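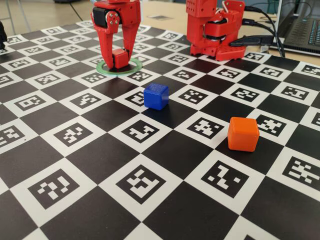
Fameo desktop arm kit - acceptance and safety check
Unit on 30-day trial from Cimari. Checked at Burnstead, bench 2
Inspector: Siiri Bite
Date: 2022-07-16

OK = pass, C = pass with comment, F = fix before next use

1. Paperwork
Packing list matches contents - C. Spare fingertip pads listed, not in box. Emailed Cimari.
Quick start guide - OK
Warning sheet in English - C. Translated, badly. "Do not put the hand in the moving." Get the point but want a proper one before students use it.
Warranty card, serial 326 - OK

2. Frame and printed parts
Cracks at screw holes - OK, checked with flashlight
Layer splits on long links - OK
Screws tight - C. Two loose at the elbow, did them up with the supplied hex key. Recheck after 20 hours running.
Sharp edges - C. Stringing left on a couple of brackets, sharp enough to catch a glove. File down.
Base fixing - F. Clamps slipped when arm reached full stretch sideways. Need the bigger clamps, the Zariņš ones we have on bench 4 fit fine.

3. Power and cables
Power supply label matches guide - OK
Plugs seated - OK
Cable slack through full travel - C. Enough, but the run at the wrist rubs when it's turned all the way over. Sleeve it.
Cables clear of laptop and table edge - F. Need tie downs. One elbow on a cable and the whole lot goes.
Servo temp after 1,000 cycles - C. Shoulder servo warm to touch, others barely. Log it again in August when the room is hotter.

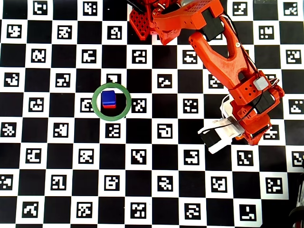

4. Board and camera setup
Board flat, no curl - OK
Markers clean, no glare from ceiling lights - OK
Calibration run - OK second try. First one failed, my fault, wrong square size typed in. Software should realy warn about that.
Target ring stuck down flat - OK. Press the edges again each morning.

5. Motion
Home position repeatable - OK
Soft limits hold - OK
Speed cap set for shared bench - C. Ships at full speed! Default needs to be the slow setting. Raised with Cimari.
Cube pick and place into ring - C. 111 runs, nearly all good. The misses were mostly stacking, second cube put down a bit off center and slid.
Gripper holds on power loss - F. Lets go. Fine with a small cube, not fine with anything heavy. Put in the bench rules.

6. Stops and people
Emergency stop cuts motor power - OK, tried from both sides of the bench
Stop within reach of operator - C. Supplied lead is short. Ask for a longer one.
Restart needs a deliberate reset - OK
Pinch points marked - F. None marked. Yellow tape at elbow and finger joints.
Hair and sleeves rule posted - OK

Result: OK to keep using with one trained person at the bench. No student use untill the four F items are closed.

On buying it - leaning yes. Easy to fix, parts are cheap to reprint, and support answered the same day. Would like the speed default sorted in writing first.

S. Bite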